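The Supper at Rultstead

By four o'clock on Saturday Huguette Kowalchuk had the striped cloth on the table and every drawer in the kitchen pulled open. She was so happy she could hardly stand it. A whole supper, in her own kitchen, with the good cloth!

"Spoons first," Solange said, "then whatever's on the stove."

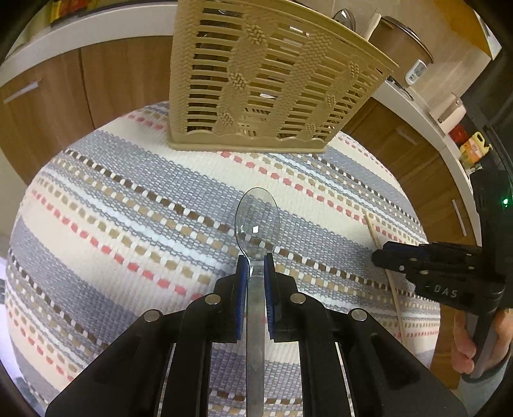
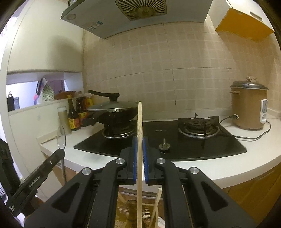
Solange Petrenko had come up on the early bus from Zadano with a sack of onions and opinions on all of it. She wanted the clear spoons for the pudding. Huguette wanted them for the soup, the pudding, the pickles, everything, because you could see the stripes right through them and wasn't that wonderful?

"It's a spoon, Huguette."

"It's a window with a handle!"

They had cooked together for 30 years, mostly in Solange's narrow place over the Lemieux bakery, where one of them had to step into the hall whenever the oven door came down. Now there was counter to spare, a long white curve of it, and Huguette kept running her palm along the edge as if it were a horse she'd just bought.

"Is the rice on?" Solange asked.

"The rice is on. The rice has been on!" (It hadn't. She pressed the switch behind her back and coughed to cover the click.)

Solange lifted the glass lid off the wok and leaned in with her eyes shut. Ginger, onion, a little too much pepper. She turned 64 in August and had never once admitted that anybody else's pepper was right.

"Well?" said Huguette.

"Who taught you this?"

"You did. The winter the pipes froze."

Solange put the lid back down very gently. Then she took a clear spoon, held it up toward the window and looked through it at the yard, the fence, the neighbors coming up the path with their folding chairs.

"All right," she said. "Soup too."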